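Wukine Workshop Group
Minutes of the arm cell meeting, held March 30, 2024 in the back workshop

Present: seven members, plus two visitors from Grolport
Apologies: three received

1. Minutes of the last meeting
Agreed with one correction. The spare collar is kept in the second drawer, not the first. Labels to be changed.

2. State of the cell
Very good news to start with. The arm has now done 1464 pushing runs since the rebuild and the rod is still running true. The meeting was delighted, and there was a round of applause for the people who spent two long evenings on the collar. The old one let the rod creep round a little more each day, and we were forever setting the zero again. The log shows one reset in the past month, after a power cut.

3. Board and platform
The maple-like board was taken up, wiped down and bolted back on the blue platform. Both front bolts had worked a bit slack. They were done up by hand and then given a quarter turn with the short key. Please don't use the long key, it bruises the wood! One member asked whether the board should be sanded while it was off. The feeling was that the few small dark marks do no harm and the pushing is smooth across the grain, so it stays as it is until June.

4. Rod height
This took up most of the meeting and was well worth it. The tip is meant to travel just clear of the wood without touching. We tried the feeler gauge at the corners and in the middle, and the left front corner came out tighter than the rest. A shim under that side put it right at the second go, and the whole board was then checked again with the blocks back on.
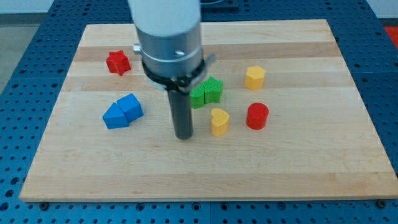
The new height was saved as program 305, and the old one is kept under its own number in case we want to go back. Our visitors asked why we don't simply run the tip higher. We did try that last year, and the shorter blocks tipped instead of sliding. The lower setting gives a lovely steady push, and the Grolport people are going to try the same on their own cell.

5. Blocks
The full set of eight is in use: two stars, the cylinder, the hexagon, the heart and the rest. It was agreed to go on starting each session with the blocks away from the front edge, so that there is clear wood to push into. Blocks to be wiped with a dry cloth only.

6. Parts and spending
Collado have quoted for a second rod and a set of fixings. Tevosine can do the rod alone, but sooner. Agreed to order from Collado, as we are in no hurry. The bolts will come from stock.

7. Routine checks
The weekly check will now be: bolts, collar, rod tip, zero position. It took 15 minutes when we timed it, a big improvement on the old list. The new sheet is pinned by the door. Please initial it even if you found nothing to adjust.

8. Any other business
The run counter on the old controller stopped at 3723 and has been written into the log before the unit is cleared. Somebody has left a set of hex keys on the bench, now in the lost property tin.

Actions
Drawer labels: workshop rota
Order to Collado: parts desk
Repeat height check after the next 50 runs: whoever is on shift

Next meeting in June, date to be sent round.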